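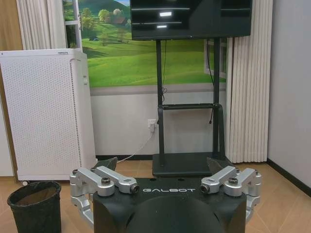
4. Setting up the gripper and wrist camera

Read the whole section once before you touch anything. It takes less time than finding the screw you dropped because you didn't.

These steps apply to the two-finger gripper in the Koubek demonstration room. The left and right grippers are set up in the same way, one after the other. Do not do both at once to save time. Vasilică Dobre did both at once in January and the correction is still in the log, in capitals.

You will need:

The hex key from the Manberg roll (the one with tape round the handle)
A dry, lint-free cloth
The foam test block
The wrist checklist, printed
A pen that works

4.1 Before you start

1. Press the emergency stop and leave it pressed. Hang the red tag on it. If the tag is missing, make another one. A sticky note is not a tag, however large you write on it.

2. Wait for the arm to settle on its brakes. Give it a full 9 seconds. The arm doesn't look as though it is moving for most of this, and that is when people put their fingers in.

3. Move bags, cups and anything on a lanyard out of reach of the arm. If the lanyard is round your neck, take it off.

4. Check that there is clear floor on both sides of the robot. You will need to walk round it, and you will be looking at the gripper when you do.

CAUTION: The finger linkages close like scissors and have no opinion about what is between them. Keep fingertips, sleeves and hair clear of the pivots whenever the power is on.

4.2 Checking the linkages

1. Open the fingers fully by hand. They should move together and with the same light drag all the way. If one side lags, stop here and go to 4.5.

2. Look at the hex socket screws in the silver blocks. Each should sit flat. Try each one with the key, using two fingers on the short end. If it doesn't turn, it is tight enough. Well done, leave it alone.

3. If a screw does turn, take it up until it just stops, then write down which side it was on. A screw that has come loose once tends to regard it as a career.

4. Look at the pivots from above and from the side. You are looking for dust, hair and metal flakes. Dust and hair can be wiped away with the dry cloth. Metal flakes go in a labelled bag, and you go to Asif Paracha.

5. Wipe the fingertips. Use no spray, no polish and no kitchen cleaner, including the one that smells of lemons.

NOTE: Don't oil the pivots. Everybody wants to oil the pivots. Oil collects grit, the grit makes a paste, and the paste does more damage in a week than dry running does in a year.

4.3 Setting the camera view

The wrist camera should look along the gripper and out past the fingertips. With the fingers open, both tips should be in view with a clear gap between them, and the housing should sit along the bottom edge with the maker's name the right way up. If the name is upside down, so is your camera.

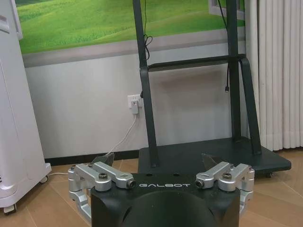

1. Wake the camera from the Listivero panel. The arm stays on its brakes and the emergency stop stays pressed. Only the camera needs to be live for this part.

2. Compare the two sides. The left linkage should be a mirror of the right, and the housing should sit midway between them. Judge this from the gripper itself. It is tempting to line things up with the television stand, but the stand is on castors and goes wherever the last person pushed it.

3. If the view leans to one side, loosen the camera clamp by a quarter turn, correct the lean and tighten again. Watch the panel as you tighten. The clamp likes to take the camera with it on the last bit of the turn, so you may have to aim slightly wrong in order to end up right.

4. Check the focus on the fingertips first and the far wall second. If you can't have both sharp, choose the fingertips. The wall mural is very pleasant, but the robot will never be asked to pick up a hill.

5. Look for glare. Tiles and switched-off screens both throw the ceiling lights back at the camera. Faint patches are acceptable. A hard white patch lying across a fingertip is not, and means changing the position of the arm.

6. Save the view under the side and your initials. "New", "New new" and "Final Warrick" have all been used already and mean nothing to anyone, including Warrick Waaka.

CAUTION: Leave the cables on the television stand where they are. They have nothing to do with the robot. If one is hanging within reach of the arm, move the whole stand back by its posts and don't pull on the cable.

4.4 First movement

1. Have a second person stand by the emergency stop. They are there to watch the arm, which rules out also being on the phone.

2. Say aloud that you are about to release the stop. Take off the tag and release it.

3. From the Listivero panel, set the speed to 5 per cent. Open and close the gripper on nothing. Listen as well as look: a soft whirr is right, a click at the same point each time is wrong.

4. Place the foam block between the fingertips with the arm stopped, step back, and close. The block should dent evenly on both faces. A dent on one face only means that the fingers aren't meeting in the middle, and you should repeat 4.2.

5. Run the Fundeo cycle, which opens and closes the gripper 2000 times. You needn't stand over it for all of that, but somebody must stay in the room. Sang-wook Song keeps a chair for the purpose and would like it put back.

6. Sign the checklist with both names. Add the side, the tightened screws if any, and the name of the saved view.

4.5 If something isn't right

One finger lags: check for hair round the inner pivot bolts, clean, and try again. If it still lags, tag the arm out of use.

Picture freezes: press the emergency stop, then restart the camera from the panel. If it freezes again, check that the camera lead is pushed fully home at the wrist.

Fingers don't open after the foam test: press the emergency stop, wait for the brakes and ease them apart by hand. Don't use a screwdriver. The last screwdriver is kept in the drawer, bent, and may be viewed on request.

Anything else: leave the stop pressed, hang the tag and tell Shazia Durrani what you were doing when it happened, including the part you would prefer to leave out.

Section last revised May 6, 2023. Section 5 covers the shoulder joints and needs the larger key.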